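Doors first, then the rest of the job

Analyn Dela Peña has a cold and 4 minutes before her next call, so we walk and talk. She runs the night maintenance desk at Tagle, which looks after rented flats and small offices, and since November part of her team's work has been handed to a two-armed robot the staff call Trolldale. After the road, not the toy, she says. No idea what toy.

"People thought it would be the heavy stuff. Lifting. It's not, it's the walking about. Going through doors, carrying a thing to a place, coming back."

Every new round is tried out in simulation before the machine goes near a tenant. Dela Peña was doubtful. Now she sits in on the runs, coffee in hand, and shouts at the screen.

"Doors are horrible. I never thought about a door in my life. Now I dream about them."

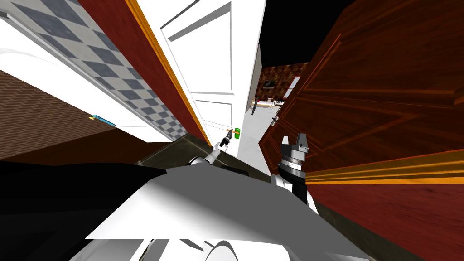
Simulation view: Wekitz / supplied by Tagle

In the run we watched, the robot had a small thing with a green end in its left gripper and an open white door ahead of it. Easy for a person. Consolacion Saludo, 17 years on the rounds, still reckons she would beat it with her eyes shut.

"I'd be through and have the kettle on," she says. "But my knees, no. My knees like the robot."

Her job has changed the most. She used to do the whole round on foot, two buildings a night. Now she does one and spends the rest of the shift writing down what she knows. Which doors stick. Which tenant leaves a bike in the hall. Some 4,000 notes so far, and she's not paid extra for them, a point she makes twice.

Is that fair? Dela Peña stops walking.

"No. We've asked for a new grade. I want it in writing before spring, becuase otherwise it just becomes part of the job and no one remembers it wasn't."

Not everyone stayed. Cường Nông moved over to days when the trial began. He misses the quiet, he tells me on the phone, but didnt fancy being the one who gets rung when the thing stops in a corridor at 3am.

"You're not fixing taps any more. You're minding. Some people like minding."

Saludo does, a bit. She has started training the newer staff, something she was never asked to do before. Would she go back to the old rounds?

"Ask me when they've sorted the money."

Dela Peña's phone goes. A leak, third floor, and that one still needs a person with a spanner.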